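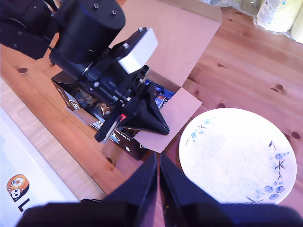

The hot water goes first

Most houses in Sellach were built with the same galvanized supply lines, and most of those lines are now closing up from the inside. The first sign is usually a weak upstairs shower. Cold pressure stays fine for years while the hot side drops, so owners tend to blame the water heater and replace it.

A new heater won't help much if the pipe leaving it has narrowed to the width of a pencil. Fahy Plumbing, which works the older streets near the mill, now checks flow at three taps before quoting on any heater.

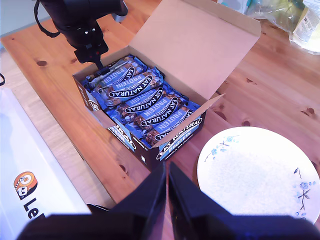 The full fix is a repipe. On one two-story house last February, the crew pulled 100 feet of steel and ran new copper in its place. The bill came to $3,672, with another $590 for patching drywall. The water was off from eight in the morning until late afternoon on both days.

Partial jobs cost less, but joining copper directly to old steel speeds up corrosion at the joint. A dielectric union slows it down. Owners who plan to stay put are usually better off doing the whole hot side at once and leaving the cold for another year.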